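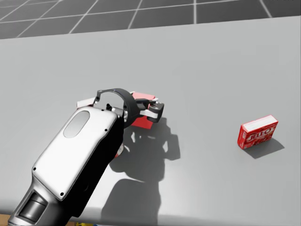
A simulated arm gets to work on a red box, with a Jell-O carton standing by.

An afternoon with an arm that doesn't exist

I went to the Skenine open day in June expecting noise. I'd packed earplugs! The last time I wrote about robots for this magazine I spent two hours next to a pallet wrapper and came home with a headache, so I figured I'd be ready this time.

What I got was a carpeted room on the second floor of an old shoe warehouse on Varela Street, a tray of lemon cookies, and a row of big screens. The arm everybody had come to see lives inside a computer. It has joints and screws and a shadow, and it picks things up off a table that you could never lean on, and I stood there watching it for so long that my coffee went cold.

The program is called Ratetti. You give it a tabletop, a robot arm and some groceries, and it works out what would happen if the arm tried to grab something. Skenine uses it to practice. Every try gets saved, good or bad, and later the best of what the arm has learned gets loaded onto a real one downstairs (we'll come to downstairs).

I had questions right away. Mainly, why Jell-O? I'd pictured test objects as plain blocks, lab stuff, and there was dessert on the table. The answer, from a young man in a Skenine T-shirt with a lot of patience, was that a box from the supermarket is a pretty good test. It's light, it has corners, it can be lying down or standing up, and you can go buy the same one for the real table for next to nothing. He'd bought the last batch himself and still had the receipt in his wallet, waiting to be paid back.

The crowd was a nice mix. There were a couple of people from a packing company who took notes the whole time, a grandmother with two boys who wanted to know if the robot could fight, and a man who told me he'd driven 294 miles and would be driving home again that same night. I asked him what he did for a living and he said he fixed pianos. I wish I'd had longer to talk to him.

Seeing it from the wrist

For the first half hour we watched from over the arm's shoulder, more or less. Then they switched to the view from behind the gripper, and the room got quieter. You feel a little like you're wearing it. There's no arm in sight from there, just the links going off to each side and those two pale fingertips with a lot of nothing in between, and I caught myself opening and closing my own finger and thumb under the table.

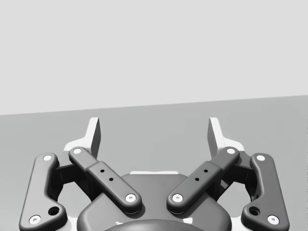
Elvia Cervantes told me that most visitors want to see the grab and she'd much sooner show them the moment before it. By the time the fingers close, she said, the arm has already made nearly all of its mistakes. It has come in too low, or a bit crooked, or it's headed for the corner of a box when it should be headed for the middle. She likes to stop the program right before contact and ask people to guess how it's going to go.

So she did that with us, and I was terrible at it. I got my first four wrong. The younger of the two boys got every one right and was unbearable about it, and his grandmother had to give him a cookie to keep him from shouting out the answers.

I asked how many of these practice grabs they run. On a slow night it's 400. On a good one it's 1000, with the lights off and everyone at home in bed, which I find a cozy idea for some reason, all that reaching and picking up with no one in the building. The running total on the whiteboard by the door stood at 2795 for the current set, written in green marker with a smiley face next to it.

Before the break we had a go at moving the thing ourselves. You get a little handheld controller, like something off an old game console, and you nudge the gripper up, down, left, right and around. Opening and closing is one button. My advice, should you ever get the chance, is to go slower than you think you need to, then slower again. I pointed mine at a bare piece of tabletop and just practiced keeping it level, and even that took me a few minutes. The far edge of the table kept tilting on me.
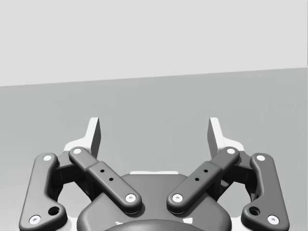

What goes wrong

After the break (more cookies, and a very good iced tea) we got to the part I'd been hoping for, the flops. Skenine keeps a reel of them. In one, the arm comes down on a box and the box shoots sideways as if it's been kicked. In another, the fingers sink right into a can like it's made of butter, and that one got a big laugh. It was a fault in the program, long since fixed, and they've kept it because everybody loves it.

The less funny flops were more interesting to me. Crowding is a big one. Put one box out in the open and the arm has all the room in the world to come at it. Tuck a can up against it and now there's something in the way of a finger that's wider than you remember, and whatever you choose to pick up first changes what you can reach next. I do this badly in my own refrigerator every day, so I had some sympathy.

They set up a table like that for us to look at, with a chocolate Jell-O box behind a short red and white can, a plain red cube next to them, and a smaller red Jell-O box way off on its own.
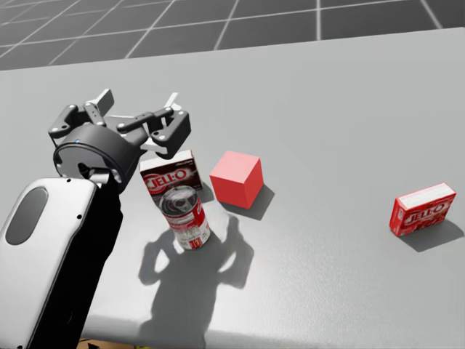 The packing company people perked up at this and started asking about order. Do you clear the easy one first? Do you move the can out of the way even if it's not the thing you want? There was a long back and forth that I only half followed, though I did learn that the packing folks have strong feelings about cans. One of them drew a little map of the table on a napkin with arrows on it, and the fellow in the T-shirt asked if he could keep it.

I'd have gone for the red box out on the right, myself. Plenty of space, nothing to knock over. I said so out loud and the boy gave me a look.

Downstairs, finally, was the real arm, which goes by the name of Rostard and is kept behind a clear plastic screen. We were only allowed in six at a time. It was a short visit and I'll admit that after two hours of the simulated one I kept expecting the view to switch to the wrist. Rostard picked up a box, put it down again, and picked it up again, making a soft whine like a dentist's chair going back. The piano man stood as close to the screen as they'd let him and listened with his head on one side. He thought one of the joints was a hair under a B flat.

Skenine plans to hold another open day in the fall, free, same building, and you'll want to sign up for the controller session as soon as you walk in, as the slots fill quickly. Street parking is hopeless. There's a lot behind the bakery on the corner, and the bakery is where the lemon cookies come from.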